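Building a Lapstrake Skiff in an Evening Class: Project Report
Qianru Guo
December 7, 2024

1. Background

The evening boatbuilding class at the Rutkowska workshop started in September. The instructor was Czesław Walczak. My project was a small rowing skiff called the Plultport, built from a set of paper plans and meant for one rower and one passenger. I had taken a basic joinery course before this but had never built anything that had to float.

2. Materials and cost

The plans call for cedar planks on oak frames with copper rivets. I bought the cedar from Ivell and the rivets from Kakance. The total for materials came to $2,067. The plans estimated $1,708, and most of the difference was lumber. I broke two frames while bending them and had to order more oak, and one cedar board had a knot right where the third plank needed to go.

3. Method

The molds were cut first and set up on a strongback. Stem and transom went on next, then the planks, starting at the keel and working up. Each plank was spiled from the one before it with a thin batten and a compass. The laps were beveled with a block plane, clamped, drilled and riveted. Riveting takes two people, so I traded time with another student.

Frames were steamed for 40 minutes and bent in hot. The plans say 30, but the oak from the first order was drier than it should have been.

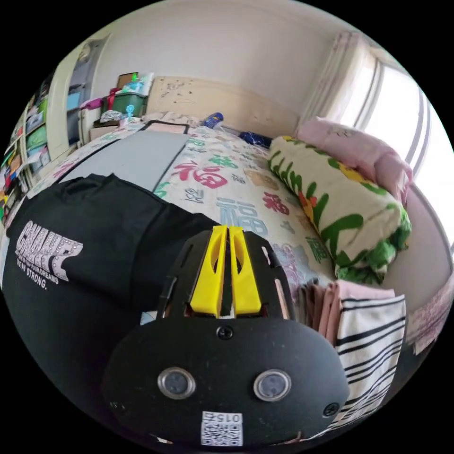
Cream quilt with red, green and blue 福 characters.

4. Results

The hull is planked and framed. I used 1,311 rivets, counting the ones I drilled out and replaced. The port side is fair along its whole length. On the starboard side there is a flat spot near the bow in the fourth plank, where I took too much off the bevel and then pulled the lap tight anyway. Czesław said to leave it.

Seats, rails and oarlocks are not done. They are planned for the next term, along with paint.

5. What I would change

I would order a quarter more oak than the plans list. I would also check each bevel with a short piece of scrap before cutting the full length, which I only began doing at the fifth plank.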